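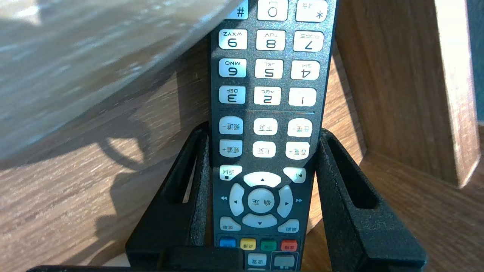
A serviced apartment is a furnished dwelling let for short or long stays, with cleaning, linen and utilities included in the price. It sits between a hotel room and an ordinary rented apartment. Most have a kitchen or kitchenette, and many are in buildings that also have a front desk. Other names in use are apartment hotel, aparthotel and extended-stay suite, although some operators keep these terms apart.

Definition

There is no single legal definition. In many places the line is drawn by length of stay: lettings below a set number of nights fall under lodging rules, and longer ones under housing law. The difference affects taxes, fire safety rules and the notice a guest must be given before being asked to leave. In Starnholm, a unit is registered as a serviced apartment only if it has a fixed cooking surface, a private bathroom and cleaning at least once a week. Units without a cooking surface are registered as hotel rooms, whatever they are called in advertising.

History

Residential hotels were common in large cities by the late nineteenth century. They took in single workers, traveling salespeople and families who did not want to keep a house. Meals were usually served in a shared dining room, and the rooms had no kitchens. As apartments with modern plumbing became easier to find, many of these hotels closed or were turned into offices.

The present form grew out of business travel. Companies that sent staff away for months at a time looked for something cheaper than a hotel and simpler than a lease. The first such building in Starnholm was the Halonen House in the Wernance district, a former insurance office with 20 units on the upper floors. Its operator, Halonen, later added a second building next door, and the two were joined by a covered walkway at street level.

Rooms and furnishings

A typical unit is a studio or has one bedroom. Furniture is chosen for hard use and easy replacement, and the same models are often bought for a whole building. Standard items include a bed, a wardrobe, a table with chairs, a television and basic kitchenware. An inventory is normally checked when the guest arrives and again on departure.

Telephones are less common than they once were. Some operators still provide a fixed line for calls to the front desk and between rooms, and local rules may require one in units set aside for older guests. Others have moved these calls to a mobile app. 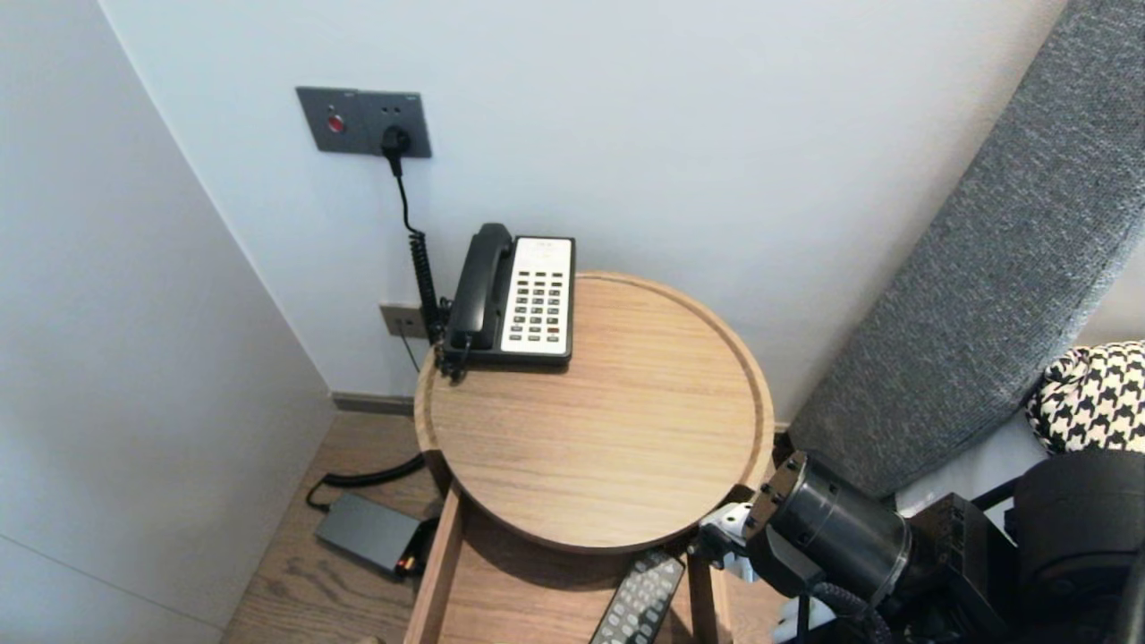 A corded telephone on a round side table, with a power outlet on the wall behind.

Laundry may be done in the unit or in a shared room, usually in the basement. Storage is a frequent complaint among long-stay guests, as closets are often sized for a week's clothing.

Construction

Older buildings converted to serviced apartments tend to have masonry or plaster walls, and new wiring is run through surface channels or false ceilings. Newer ones often use factory-made wall panels over a metal frame. Panels shorten building time and can be replaced one by one when damaged, but sound passes through the joints if they are poorly sealed. The Fikex system, used in the Wernance extension, closes each joint with a rubber strip and a snap-on cover.

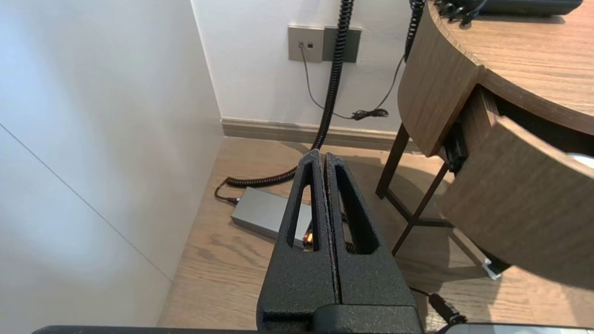
White wall panels meeting at a thin gray seam.

Pricing and operation

Rates are quoted by the night, week or month, and the nightly cost falls as the stay gets longer. Electricity, water and internet service are normally included, sometimes up to a limit. A deposit is usual for stays of a month or more. At Halonen House the deposit is 400 in local currency, returned after the final inventory.

Cleaning is weekly in most buildings, with fresh towels more often. Front desks may be open only part of the day, and guests arriving late on a Sunday commonly collect a key from a lockbox.

Starnholm has 997 registered units, most of them in Wernance and near the central station.

See also

Apartment hotel
Boarding house
Corporate housing
Furnished lease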